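Notes on teaching the gear task by remote control

19 April 2019

I have spent most of the past fortnight driving a robot arm by remote control so that it can learn to put gears on a plate. The work is repetitive and the useful findings are small, so I am writing them down before I forget them.

The method is ordinary. An operator holds a pair of hand controllers, the arm follows, and the joint angles, gripper opening and camera stream are recorded together. One run from home position to home position is one demonstration. We store them on the Gumede server under the task name, with the operator's initials.

We began in December with hand guiding, where you take hold of the arm and push it through the motion. The contact phase was easier that way, as you can feel the bore catch on the peg. The drawback was the operator's forearm in nearly every camera image, and a policy trained on those images had learned to expect a forearm. We kept 200 of the hand-guided runs for comparison and moved to remote control.
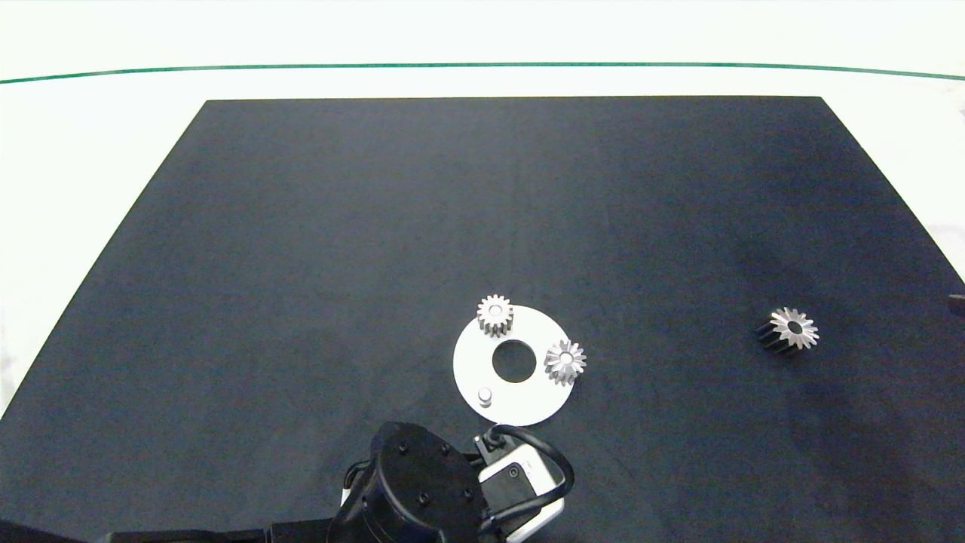

Gremville Manipulation Group, Robot Learning Team

The plate and its upright peg are white and the gears are metal, on a dark mat. The mat was Fatima Le Roux's suggestion. On the bare white tabletop the edge of the plate was hard to find in the camera image, and operators compensated by hovering. Hovering is bad data. The policy copies the pause along with everything else, and then has no reason to leave it.

A gear lying flat with its bore facing up is the simple case. You come down from above, close on the teeth and lift. A gear standing on its side needs a different grasp and usually a turn of the wrist before placing, and most of my discarded runs start there. I had been tidying the gears flat before each recording without noticing. Fatima noticed. We now drop them on the mat and accept whatever pose they land in.

Two settings made more difference than any amount of practice. The first was motion scaling: with the hand-to-arm ratio at 2 to 1, the last part of the insertion stopped being a matter of luck. The second was delay. The Hiltance controllers were adding over 500 milliseconds through the old wireless bridge, and at that figure you steer by guesswork. A cable fixed it.

I still have no good rule for failed insertions. If the gear tilts on the peg and I back off and try again, the run is longer and less tidy, but it contains a recovery. At present I keep those and tag them. Runs where the gear is dropped off the mat are deleted.

Next is the same task on the Orkent arm, which has a stiffer wrist and will need its scaling set again from scratch.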